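Home | Forums | Bedrooms & Linen | Search | Log in

Making the bed: duvet folded back or pulled right up?

hawthorne_lane
20/02/2018

Bit of a daft one but it's causing rows here. We've just redone the spare room before my in-laws come to stay and I've gone for all white, with that faint stripe in the duvet cover that you only notice when the light's on it. I love it! My other half says it looks like a budget hotel. 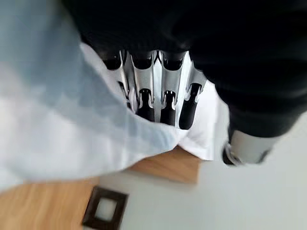
Anyway, what I can't decide is whether to fold the duvet back or pull it flat up to the pillows. I've been folding one side over lengthways, which looks lovely and puffy for an hour or so and then starts sliding towards the floor. I've redone it 4 times since breakfast.

Lernar77

Flat, every time. A fold just gives you a lump to trip over, and guests only undo it. Get it square at the foot end first, then walk up and smooth as you go.

mrs_drornham

Can't agree with that, sorry! Folded back is so much more welcoming — and it airs the bed. I leave mine turned down all morning and it's far fresher for it.
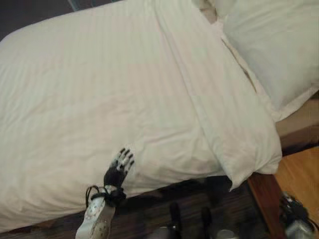
Do you iron a striped cover?
Only the top third, the bit people see. The rest drops out if you hang it straight from the machine.

Lernar77

Airing's fine, but then you pull it up after! Leaving it like that all day is just not making the bed, to my mind.

hawthorne_lane

Ha, you sound like my husband. I'm still on team fold, but I might try turning it down at the head end instead. Two white pillows side by side, wooden headboard behind, bedside drawers next to it... I think it can take a bit of fuss. The taupe skirt stays whatever anyone says.
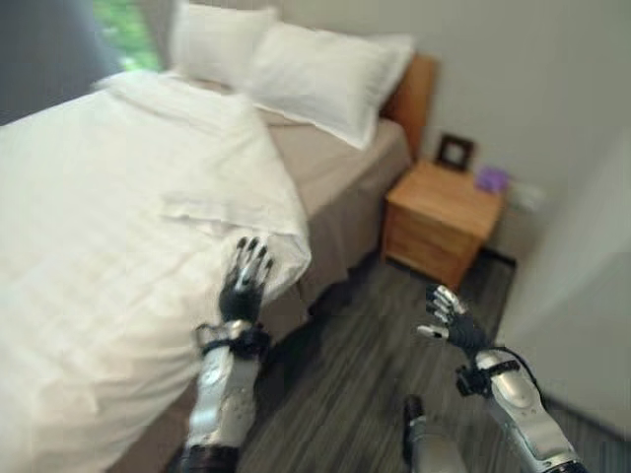
Related threads

Duvet cover buttons at the top or the bottom? (7 replies)
Valances: still a thing?
December guests and nowhere to put them (3 replies)
Zandex mattress toppers, worth it?

2358 views | 3 shares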